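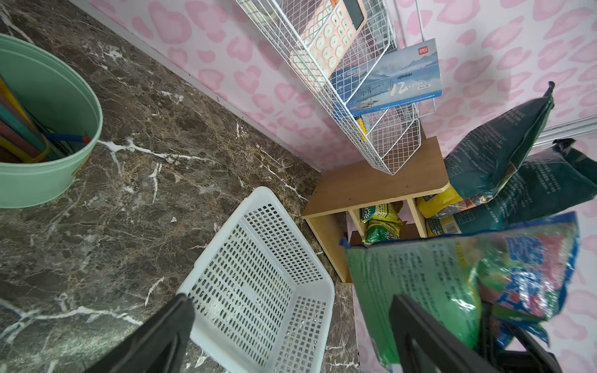

袋物をつかむ　高専ロボット研究会「Vulleo」班の夏

菓子の袋は、ロボットハンドにとって扱いにくい対象である。外形は一定せず、押せば変形し、つかむ位置によって重心がずれる。表面は光を反射し、奥行きの計測値には欠けが出る。箱や缶であれば形状のモデルを一つ用意すれば済むところが、袋ではそうはいかない。

ある高専のロボット研究会が、この袋物の整理に取り組んでいる。班の名称はVulleo。目標は、10月に開かれる学生競技会「Vutus」の家庭内片付け部門に出場することである。本誌は2019年8月5日（月曜日）、夏季休業に入った同校を訪ね、班の作業に一日同席した。

競技の概要

Vutusの家庭内片付け部門では、各チームのロボットが、棚や台の上にある日用品を指定された容器に移す。物品の種類は事前に区分だけが公表され、具体的な品目は当日まで伏せられる。区分には文房具、袋入りの食品、小型の容器が含まれる。ロボットは自律で動作してもよく、操縦者が遠隔で動かしてもよいが、自律の場合は得点に係数がかかる。

採点の対象は、移動の完了と、物品および周囲の状態である。袋を破る、棚の品を落とす、容器をひっくり返すといった事象はすべて減点になる。速さの配点は小さい。昨年の上位チームの記録を見ても、動作の速い機体が有利だったという傾向は読み取れない。

班長の久保陽翔さん（専攻科1年）は、昨年は文房具の区分だけを狙う方針で出場した。結果は予選敗退だった。

「文房具はほぼ取れていました。食品の区分を捨てた時点で、予選の通過ラインに届く計算がかなり苦しかった。今年は最初から袋をやる、と決めました」

機体の構成

使用しているアームは、研究室から借り受けた市販の6軸機である。班が設計したのは手先から先の部分で、部員はこれを「Lecomte」と呼んでいる。平行に開閉する黒い二本指のグリッパで、最大開き幅は70ミリ。モータは一つで、左右の指はリンクで連動する。

指の構造は春から何度か作り直された。最初の版は剛性の高い樹脂の板に薄いゴムを貼ったもので、箱物には十分だったが、袋では滑りが多発した。中身の詰まった袋を挟むと、内圧で押し返され、指先が開く方向に力がかかる。そこで握力を上げると、今度は中の菓子が割れる。

次の版では、指の腹側に柔らかい層を設けた。接触面積が広がり、同じ握力でも保持が安定する。ただし層が厚いと、袋の縁の平らな部分、すなわち圧着された帯の部分をつかむときに位置が定まらない。現在の版は先端だけを薄く、根元に向かって厚くしてある。縁は先端で、胴は根元寄りで持つという使い分けを想定した形状である。

手首には小型のカメラが一台ある。固定カメラは併用していない。競技規則では会場側への機材設置が制限されており、設置時間も短い。手首カメラだけで完結させれば、会場での校正作業を大幅に省ける。

その代わり、視野は手先の動きに従って絶えず変わる。対象に近づくほど、見えるものは手元に限られていく。つかんだ物品そのものが視野をふさぐこともあり、搬送中の画像はぶれる。班ではこれを前提として、把持の前に容器の位置を記憶しておき、把持後はその記憶と、視野に残っている容器の一部を照合する方式をとった。

学習データの作り方

動作の生成には模倣学習を用いる。人がアームを操作して作業を行い、そのときの手首画像と関節角を記録し、画像から次の動作を出力するモデルを訓練する。ソフトウェア一式は班の内部で「Kurley」と呼ばれている。記録、整形、訓練、再生の四つの部分からなり、記録部と再生部は同じ通信周期で動く。この周期を揃えたことが、今年の改良点の一つである。昨年は記録時と再生時で画像の遅れが異なり、再生時に指を閉じるタイミングが早まる不具合が最後まで残った。

操作には、アームと同じ関節配置をもつ小型の操作器を使う。部員が手で操作器を動かすと、本体が追従する。力の感覚は返らない。操作者は画面に映る手首画像だけを見て動かす決まりになっている。アームを直接目で見ながら操作したほうが楽だが、それでは人間だけが知っている情報に基づいた動作が記録に混ざる。モデルには手首画像しか与えられないので、人間の側の条件を合わせておく必要がある。

この規則は当初、部員に不評だった。久保さんによれば、画面だけの操作に慣れるまでに数日かかり、慣れる前に記録したものは訓練から外したという。動作に迷いが多く、モデルがその迷いまで再現してしまったためである。袋の手前で一度止まり、少し下がり、また近づく。再生した動作は、操作者の癖と見分けがつかなかった。

作業場所は研究室の中に限らない。部員の自宅や校内の寮、教員の家の一角も使っている。壁の柄、台の材質、照明の色が異なる場所で同じ課題を繰り返し、記録に幅をもたせる。研究室の白い机だけで訓練したモデルは、木目の台に移しただけで容器の縁を見失った。石目の模様の上では、白い筋を容器の縁と取り違える例もあった。場所を増やす前と後では、容器を見つける段階での失敗が明らかに減っている。

周囲に置くものについても、片付けすぎないという申し合わせがある。対象の袋と容器だけを置いた場面は記録しやすいが、家庭の棚はそのような状態にない。筆記具や電卓、色鉛筆の箱といった対象外の品があってよく、対象の近くに別の袋があってもよい。容器も、穴の開いたかごや深いバケツなど、形の異なるものを使う。穴の開いたかごは側面に細かい模様が並ぶうえ、穴を通して背後が見えるので、画像処理の側には負担になる。手を抜いて無地の箱ばかりにすると、本番で困るのは自分たちである。

8月の作業

取材当日の課題は、袋をかごに入れる直前の動作の見直しだった。

従来の動作では、アームはかごの真上まで水平に移動し、そこで指を開いていた。口の広い容器であればこれでよい。しかし袋が指の間で傾いていると、下がった側の角がかごの縁に当たり、かごごと押してしまう。かごは軽いので簡単に動く。動いたあとは記憶した位置が無効になり、続く動作がすべてずれる。

班が試していたのは、縁を越える前に手首を回し、袋の長い辺をかごの開口の長い辺に揃える動作である。操作者は二年生の部員で、久保さんは隣でログを確認していた。手首を回す量は袋の傾きによって異なり、決まった値はない。したがって、傾きの異なる把持をわざと作り、それぞれに対して正しく揃える操作を記録する。

一回の記録が終わると、操作者は自己評価を三段階で付ける。問題なし、軽微な接触あり、やり直し。二番目の評価が付いた記録をどう扱うかは、班の中で意見が分かれている。縁への軽い接触は実際の競技でも起こりうるので、接触から立て直す動作を含む記録には価値がある、というのが一方の主張である。他方は、接触を含む記録を入れるとモデルが接触を避けなくなると考える。現状では、接触のあとに明確な修正動作があるものだけを採用している。修正がなく、たまたま入ったものは除く。

この選別は人手による。再生画面を見ながら一件ずつ判定するため時間がかかり、当日も午後の大半がこれに充てられた。自動化の案は出ているものの、接触の有無を関節の電流値だけから判定すると、袋の重さによる変動と区別がつかない。指先に圧力センサを入れる案は、配線の耐久性の問題で見送られている。

握力の問題

もう一つの懸案は握力である。Lecomteのモータは電流で力を制限できるが、袋ごとに適切な値が違う。膨らみの大きい袋を弱くつかむと持ち上げの途中で滑り、薄い袋を強くつかむと中身を傷める。

班は当初、画像から袋の種類を識別し、種類ごとに握力を割り当てる方法を検討した。これは早い段階で断念された。競技では品目が伏せられている以上、識別の対象を事前に用意できない。区分の中で似た袋を集めても、当日の品がそれに近いという保証はない。

現在の方式は、つかみ始めの指の動き方を見る。指を一定の速度で閉じ、接触してから電流が規定値に達するまでにどれだけ指が進んだかを測る。進む量が大きければ柔らかく、小さければ硬い。この値から保持時の電流を決める。式は一次の単純なもので、係数は実験で求めた。

「もう少し複雑にしたい気持ちはあります。ただ、複雑にすると会場で調整できる人が限られる。今の式なら、誰でも係数を二つ見れば済みます」（久保さん）

この方式にも弱点がある。圧着部の帯をつかんだ場合、指はすぐに止まるので、袋は硬い物と判定され、保持電流が低く設定される。帯は滑りやすく、低い電流では落ちる。対策として、指が止まったときの開き幅がごく小さい場合には別の係数を使うようにした。場合分けを増やすことには慎重だったが、これは入れざるをえなかったという。

試験の結果

班は6月と7月に、同じ条件で自律動作の試験を行っている。袋一つを棚またはその周辺に置き、指定の容器に入れるまでを一試行とする。試行数はどちらも200である。容器に入り、かつ袋と周囲に減点の対象となる事象がなかったものを成功と数えた。

6月の成功は107回、7月は163回だった。間に行った変更は、指の形状の更新、記録場所の追加、握力の決定方式の導入である。三つを同時に変えているため、どれがどれだけ寄与したかは分からない。指導教員はこの点を指摘し、一つずつ戻した条件での追試を求めている。部員の側は競技会までの日程を理由に渋っていたが、握力の方式についてだけは8月中に比較を行うことになった。

7月の失敗の内訳を見ると、把持そのものの失敗は少なくなり、容器に入れる段階の失敗が目立つ。当日の作業が縁を越える動作に集中していたのはこのためである。次に多いのは、隣の袋を一緒に動かしてしまう例だった。袋どうしが重なっている場合、上の袋を取ると下の袋がずれて落ちる。人であれば片手で下の袋を押さえるが、アームは一本しかない。持ち上げる前に手前へわずかに引く動作を加えると改善する傾向があるものの、まだ記録の数が足りない。

運営と引き継ぎ

研究会の活動は平日の放課後が中心で、夏季休業中は日中に行う。アームは一台しかないため、記録と試験は同時にできない。訓練は校内の計算機を夜間に借りて回し、翌朝に結果を確認する。朝に新しいモデルを読み込み、短い確認試験を行い、問題のある動作を洗い出して、それを補う記録を日中に取る。この繰り返しが班の一日である。

昨年は、訓練に使った記録と使わなかった記録の区別が曖昧になり、良い結果が出たモデルを後から再現できないという事故があった。今年は、記録ごとに場所、操作者、容器の種類、評価を書いた台帳を作り、モデルごとに使用した記録の一覧を保存している。書式は表計算ソフトの単純な表である。入力を忘れた記録は訓練に使わないと決めてあり、当日も一件、場所の欄が空白の記録が除外された。操作した部員は不満そうだったが、取り直した。

部品の設計データと組み立て手順も整備が進んでいる。Lecomteの指は消耗品で、柔らかい層は使ううちに裂ける。交換は部員なら誰でもできる必要があり、手順書には締め付けの順序と、交換後に行う開き幅の確認方法が記載されている。層の材料の配合だけは、まだ担当者の手書きのノートにしかない。久保さんはこれを9月までに手順書へ移すと話した。

競技会に向けて

残る期間の作業は、縁を越える動作の記録、重なった袋への対応、そして会場を想定した立ち上げの練習である。最後の項目では、分解したアームを台に固定し、通信を確認し、手首カメラの露出を合わせるまでを制限時間内に行う。露出の調整は見落とされやすい。袋の表面が白く飛ぶと、印刷の模様も縁の線も画像から失われ、モデルは袋の向きを判断できなくなる。自動露出に任せると、アームが動くたびに明るさが変わり、それも誤動作の原因になる。班では立ち上げ時に一度だけ露出を決め、以後は固定する運用をとる。

文房具の区分については、昨年のデータをKurleyの新しい形式に変換して使う。変換後の動作確認はまだ終わっていない。小型の容器の区分は手つかずで、9月に入ってから着手するかどうかを決める。

夕方、縁を越える動作の新しい記録が台帳に登録され、夜間の訓練の予約が入れられた。確認試験は翌朝に行われる予定である。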